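4.3 Comparing two grippers on the soft-goods task

Use this procedure to compare the Poneck and Vornida grippers on one arm. Complete 4.2 (payload and tool center point) for both before you start.

1. Mount the first gripper and tighten the flange screws in a cross pattern.

2. Strap the cables to the upper arm link. Leave a loop at the elbow and at the wrist.

3. Jog each joint through its working range at 10 percent speed.

CAUTION: A tight cable can unseat the wrist connector without raising a fault. Stop if a loop pulls straight.

4. Load the profile "cloth_thin". Set the closing force to 14 N and the dwell to 1,000 ms.

5. Lay the cloth on the bed and start the pick routine. The fingers approach at an angle, press into the mattress and close.

Note – the contact threshold in the profile was tuned on a table. On a mattress, raise it one step at a time until the arm stops reporting early contact.

6. Run 31 picks. Log each one as held, slipped or missed. Do not change the force partway through a set.

7. Swap grippers, load the matching tool file and repeat from step 2.

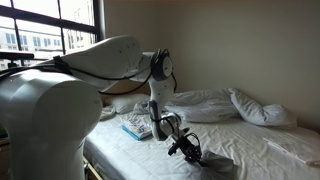

Lorne Caron, Pillmont: With the Vornida we got misses until we zeroed the force sensor again after every tool swap. The manual should make that its own step.

Zeroing after a swap is covered in 4.2, step 6 – repeat it with the arm clear of the bed. Controllers from McIver also need a restart before they accept the new tool file.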